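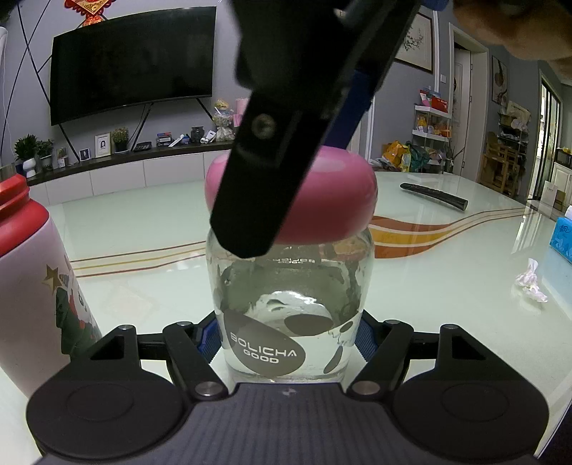
Notes for the Stockdale evening, version with the timings in the margin taken out

Right, hello everyone, thanks for coming out. Wait for the chairs to stop scraping. Check the people at the back can hear me.

My question tonight is a short one. Can a machine do the chores yet? I mean the ordinary ones, at home and in the back of a shop. Wiping, lifting, putting away, getting the lid off things. I've spent a good part of the last 6 years going to see machines that are supposed to do these jobs, and I've come home most times and done my own washing up.

Ask for hands. Who has a robot vacuum? Who has shut it in a cupboard? (There are always a few, let them laugh, give it a moment.)

So I want to start with lids, and I'm going to stay on lids for longer than you'd like.

When you take a lid off a jar you use both hands. One holds the jar still and the other does the work, and the two of them are chatting to each other the whole time without bothering you about it. If the jar starts to turn, the bottom hand squeezes a bit more. If the lid gives suddenly, the top hand eases off so you don't fling it across the kitchen. You can do all that while talking to your sister on the phone. I do it most mornings with the marmalade.

Now take away your fingers. You get two on each side, straight ones, and they can open and close. No palm. No skin. You can't feel a thing except what comes back up the handle. Try it at home with two pairs of salad tongs and a jar, I'm quite serious, it's a brilliant evening in and you'll be cross within a minute. The first thing you find is that the glass slides. The second is that pushing down on the lid pushes the jar down as well, so the lower tongs have to carry the push and keep the thing upright. And round things want to roll out of a flat grip. They really want to!

That's the job in a nutshell and it's the job a lot of people are working on. They're doing it by having a person work the gripper by hand, over and over, with a camera on it, and then giving the whole lot to a computer to learn from. I like this way of going about it. It's very patient. It's also a nice reminder that the clever bit is still coming from somebody's wrist.

Pause. Sip of water.

I first got interested in this at Borkico, where I worked in the returns room. Some of you will know it, it was behind the old tyre place. We had a long bench and everything came back to us: flasks, jars, tins, toys, things with bits missing. You opened it, you looked in it, you sniffed it (sorry, but you did), you closed it and put it in one of the cages. A good day for me was 480 items. Gemma Kershaw on the next bench did more, and she'll want that said.

The firm brought in an arm. Big excitement, biscuits in the canteen. It was very good at cardboard boxes. You gave it a square box, taped shut, in the same place each time, and off it went, lovely. Then came the first bag of loose bits and it just sort of hovered. It poked at a flask and the flask fell over, and it poked again where the flask had been. I felt quite sorry for it. By March they'd put it on pallets and left us the bench.

Slow down for this next part, I always rush it.

What the arm couldn't cope with was change. Every flask was a different flask. Some had a loop on the collar, some had a strap, some had a lid that pushed and some had a lid that turned and some had a lid you had to shout at. We never had training in flasks. You pick one up, your thumb goes looking for the edge, and you know. I still couldn't write you instructions for it. I've tried, for a new starter, and it came out as "just sort of get hold of it".

Which brings me to balls. 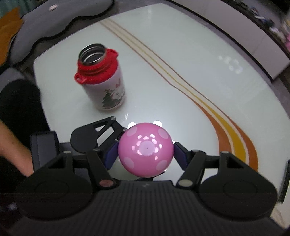
A ball is a rotten thing to pick up with two fingers. You've got to come at it from opposite sides and dead through the middle, or it pops out like a bar of soap. And if it's shiny, the camera has a bad time too, with every ceiling light in the room sitting on the front of it. You and I know a reflection isn't part of the toy. You have to teach a machine that, and then you have to teach it again when you move to a room with a window.

Same goes for a glossy table. I never gave tabletops a thought until I saw a machine at Drusport try to wipe up a patch of light. It was a demonstration for shopkeepers. The machine had a cloth, it had a lovely white counter, and it went back to the same spot again and again and the spot stayed exactly where it was, being a lamp. The chap running it switched off the lamp. Then it couldn't see the crumbs!

(If they laugh, go straight on. If they don't, go straight on faster.)

I don't want you thinking I'm here to be rude about robots. I'm really not. I went to Isholm in the spring, where they've got a pair of arms doing the tidying in a mock-up front room, and it was the best I've seen by a long way. It picked things up off a table and put them in a tub. Soft things, hard things, a slipper. It dropped a beaker, stopped, found it, and had another go from the other side. That second go gave me goosebumps. Two years earlier, the ones I saw would've carried on to the tub and carefully put down nothing at all.

But it took its time. I'd say a child could have done the room while it was still thinking about the slipper, though you'd have to find a child who would. And there was a person stood beside it with a red button, and she didn't look at me once while I was talking to her. She was watching the arms. If somebody has to stand there for the whole chore then you've still got a person doing the chore, in a way, they're just doing it with their eyes.

I asked what it would cost to have one at home and got a very long answer with no number in it.

So, where are we. I'll go through a few jobs and say what I think, and you can shout at me afterwards.

Floors. Yes, mostly. Keep your socks and your phone leads off the carpet and it'll do a decent job. Mine gets stuck under the same chair every time and plays me a sad little tune.

Moving boxes of the same size from one place to another. Yes, and that's been true for ages.

Picking one thing out of a bin of mixed things. Getting there. Shops and warehouses are further on with this than homes are, and I'd put money on the back room before the kitchen. In a back room you can change the room. You can put a mat down, fix the lights, send things along in the same tray. I can't see anybody doing that to their lounge.

Wiping down. Easy to do badly. I haven't yet seen a machine press harder on a sticky bit because it could tell it was sticky.

Lids. Some lids, on a good day, with a jar it has met before. Push-on is kinder than screw. I wouldn't leave one alone with a full jar of beetroot.

Laundry. Don't get me started, there's a whole other talk in laundry. Folding towels, fairly good. Finding the other sleeve of a jumper, no.

Putting things away. I think this is the hardest, and it's the one people ask for. You have to know where "away" is. In my house the scissors live in a drawer, the good scissors live in another drawer, and if my mum's been round there's a third place. No amount of gripping practice will sort that out.

Take questions after this bit. Someone will ask about jobs, so have this ready.

At Borkico there were people who were frightened of that arm, and they had every right to be. In the end it took the heavy lifting, and I don't miss the heavy lifting, my back's still cross about it. But the hours came down that winter as well, and I'm not going to stand here and say the two had nothing to do with each other. I don't know. I wasn't in the meetings. If you run a shop floor and you're thinking of buying one of these, ask the people on the bench what they'd like taken off them first. They'll have a list. Gemma had hers on the inside of her locker door and it had labels at the top, the fiddly ones that tear in the middle.

Somebody else will ask when. I've stopped giving a year. I gave one in my first talk and a man wrote it down and came back.

Bring out the tongs for the last ten minutes, two pairs per table, jars from the blue crate. Lids on lightly! Last time I did them up tight and we were there until they locked the building. Tea's at the side, and the sign-up sheet for the Isholm visit is next to the urn. The minibus takes the first lot, the rest will have to share cars.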